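I've been using Hudska for most of the autumn now, so it's probably time I wrote something down before I forget what annoyed me in the first week.

For anyone who hasn't come across it, Hudska is the home simulator from Nusteck. You pick a two-armed robot, drop it into a made-up flat and practise household jobs on your own computer, with no real crockery at risk. I pay for the hobby plan, £16 a month, and that gets you 78 rooms plus whatever furniture packs are going. I bought the Jolelel pack on top (£11, once only) mostly for the cabinets, as drawers are what I care about. I'd like a robot that can put the tea towels away one day. A long way off, I know!

Setting up was easier than I'd feared. The download took ages, but after that it simply opened, asked me which arms I wanted and let me get on with it. Driving both arms at once is another matter. For the first few evenings I kept sending the left one where I meant the right one to go, and I sulked a bit. 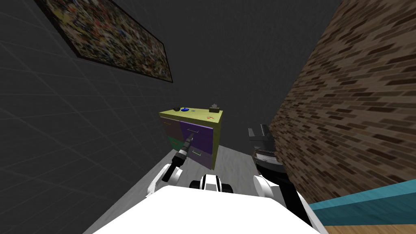 The narrow rooms are my favourites, oddly enough. In a big open kitchen you can come at a drawer from anywhere, and you get lazy. Put a little two-drawer cabinet between a brick wall and a plain one and you have to think about where the spare arm goes while the other reaches for the handle. I've learnt to park mine up and out of the way before I do anything else. The clutter is good too — small bits and pieces on the cabinet top, a tissue box, that sort of thing — and you can shuffle it between goes if you start getting too comfortable.

My grumbles, then. The colours are bonkers. Purple drawer fronts with a yellowy-green top is not a cabinet I've ever met in anybody's hallway, and although the help pages say the odd colours are there to stop a robot relying on them, I'd still like a button marked "normal house". Thin handles are fiddly as well. I set myself 90 tries at one upper drawer and gave up counting my misses when it got embarrassing.

Then there's the close-up view from the gripper. It's very useful for lining up the fingers, but it can be terribly dark, and when you're near a big flat surface there's hardly anything to judge distance by. I asked on the forum and Janka Čierny from the support side wrote back the same evening with a brightness setting I'd missed. It helps a bit. A proper lamp on the arm is supposed to be coming in December.
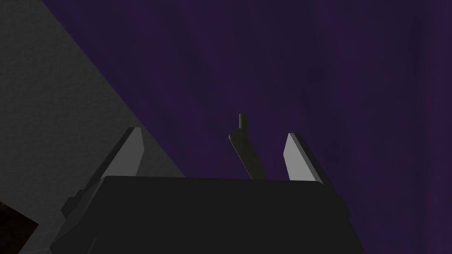 Gripper view with the fingers open, purple behind.

I did try Panasiuk before this, and it's prettier, with nicer floors and much better daylight, but it kept crashing whenever I added a second arm. Hudska has crashed on me once, and it saved my room first. If you only want one arm and lovely pictures, have a look at the other. For two arms and a lot of drawers I'd stay here, and I've just renewed.

Four stars from me. I'll come back and change it to five if the lamp turns up.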